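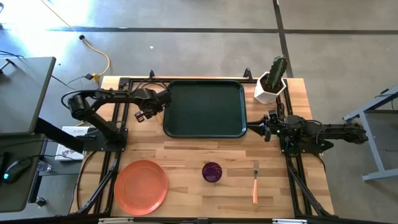 Green tray and the cactus on the wooden top

How often should I oil a butcher-block top?

Posted by Villads Kragh, February 8, 2022

We moved to Clundgate in December and I put in a wooden worktop, bought unfinished. I gave it two coats of food-safe mineral oil, left it overnight and wiped off the extra. It looked fine for a few weeks. Now it feels dry and a bit rough near the sink, and water leaves marks that take all day to fade. The rest is all right. Do I need to sand the whole thing, or can I just do the bad end? We eat at the other end, so I don't want anything smelly on it. I still have most of a tin of oil left. 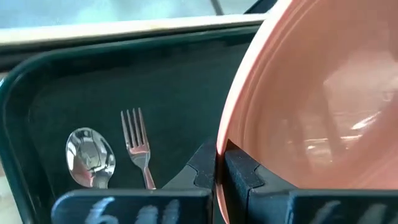 Mersha
Two coats is not enough on bare wood. Mine had one a day for the first week, then one a week for a month, and now I do it when water stops beading. You don't need to sand it all. Go over the rough part lightly by hand, along the grain, wipe off the dust and let it dry fully before you oil. Put it on thin and wipe it after 30 minutes – if you leave it thick it goes sticky. Do the underside near the sink as well if you can reach it. Mine had started to cup there.

Filau
just use varnish, did mine years ago

Berelis
Varnish won't take over mineral oil unless you get the oil out first, so I'd leave that. Agree with Mersha on the rest. I finish with a beeswax and mineral oil paste round the taps, and that lasts longer than oil alone. Check the sealant behind the sink too. Ours was leaking and no amount of oil would have fixed it.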